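Coffee with Chutima Pongsiri, who quit the bank to fix pianos

I got to the Pledier a bit early (first time ever, my sister will not believe it) and Chutima Pongsiri was already in the back booth with half a cinnamon roll gone. She waved me over with her fork. "I ordered without you," she said. "I was under a dining room floor all morning. Well, it felt like it."

She'd been flat on her back under an old upright in Gindcombe, fixing a pedal that squeaked only when the owner's grandson played. I've wanted to talk to her ever since she tuned our church piano last October and I heard her muttering at the low B flat!

So how does a person go from loan paperwork to this? "Slowly, and then I got mad one day," she told me. Her mother had a spinet nobody could get to hold a tune, and three tuners had told her to give up on it. Chutima bought a tuning lever and a used book and spent a winter making it worse. "Oh, it was awful. My mother started going for walks." She still has the spinet. It still drifts.

She trained for two years with a shop in Kikutach, mostly regulating actions, which I had to ask her to explain twice. Every key has a pile of little parts behind it, and they all have to let go at the right moment. "You make the same tiny adjustment 88 times and then you go back to the first one and it's wrong again," she said. She seemed happy about this.

I asked about money, since my readers always do. She started out with 600 dollars in tools and a car with a bad heater. Last year she drove out to 1,160 appointments (I made her repeat that), and the farthest ones were up past Soler, where the road is gravel for the last six miles. She loves those. People up there feed her.

What does she wish we'd all stop doing? She put her cup down for this one. "Plants. Please. No plants on the piano." Also, don't park it over a heat vent, and don't wait ten years and then call the week before a wedding. She gets that call every spring and she always goes.

We wandered off into whether a phone app can do her job. She uses one herself to get the middle octave in the ballpark, then turns it off and listens. "The app doesn't know your living room has a stone fireplace," she said. Her nephew keeps sending her articles about machines taking over everything, and she reads them at red lights, which I told her to quit.
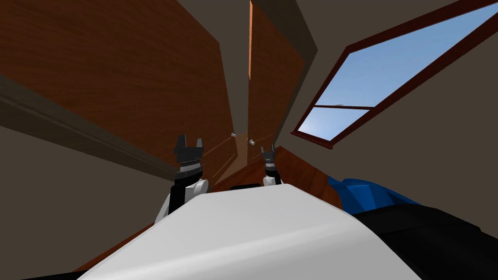
A computer-rendered view of two robot arms behind a white body panel.

Her own plans are smaller. She wants a van with a heater that works, and she's thinking about teaching a Saturday class for people who'd like to take the front off their piano without panicking. I signed up on the spot, and I don't even own one!

We split the last of the roll. She had a grand waiting across town with a pencil stuck somewhere inside it, and she'd promised the kid she would give the pencil back.

January 2019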